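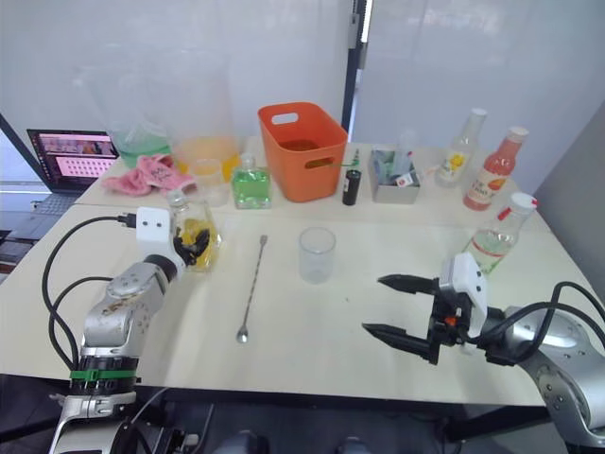
Cornora's left hand on a small glass bottle, right gripper open, bar spoon on the table.

CORNORA, ONE MONTH IN

Readers of the spring issue may remember that I was not sold on putting a two-armed drinks cell in the Prerkholm workshop. I'm still not sold, but I have now spent enough hours with a hex key in my hand to say why in more detail.

The brochure from Canpolat promised setup in an afternoon. Ours took 3 days. Most of that went into the table. The arms repeat their moves very well, so if the table shifts by a finger's width, they will repeat the wrong move very well too. Sevim Ateş ended up bolting stop blocks to the floor, and we now check the table against them every morning before anything is powered up. I asked Canpolat why this wasn't in the manual and got a link to the manual.

The next thing was cables. Each gripper has a cable that loops back along its arm, and the loop has to be long enough for the wrist to turn all the way without pulling. Ours was fine on the right and short on the left. It pulled just enough to cause a dropout every so often, always in the middle of a pick, and for two weeks we blamed the software. Wiesława Domański found it by turning the power off and moving the wrist by hand until she felt it tug. New loop, new tie, no dropouts so far. I'd give it until October before anyone brags.

Then there are the two hands. They aren't the same, and they don't want the same care. The left one wraps its fingers around things and does the glass. The right one is a plain parallel gripper with two long fingers. The left needs its finger joints wiped every session, as syrup gets in and dries there. The right mainly needs its opening width checked. We do that with a spare cup, and we use the same cup every time.

We ran 90 test picks after the cable job, a mix of glass and plastic. The cell completed 73 of them without help. Flodell, who handled the install, called this "strong for the stage we're at." I call it 17 times that somebody had to walk over. Most of the trouble was with clear plastic, which is light, bends when squeezed and doesn't give the wrist camera much to look at. We have turned the grip force down for plastic and added a lens wipe to the checklist. The force setting helped, as far as I can tell. I have my doubts about the wipe, but it costs nothing.
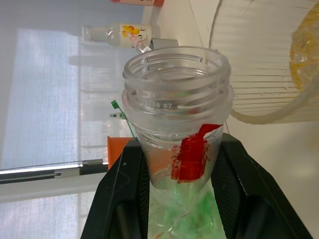

How often should the gripper fingers be replaced?

Canpolat suggests looking at them once a month and replacing them when the gripping faces are worn smooth or the two tips no longer meet evenly. Always change both fingers on a gripper together, then redo the opening width check.

On cost, a pair of fingers runs $49, and we have already used one pair. It went when the right arm came down on a glass bottle that someone had left outside the taped area. So the tape is now wider and the rule is simple: nothing goes on the table that isn't on the setup sheet, and that includes your lunch.

The current sheet is in the drawer under the laptop charger. Sevim has the marked-up copy, so give changes to her and please don't write on the one in the drawer. I'll run the same picks again once the left hand has had its joints cleaned properly, and print the number whatever it is.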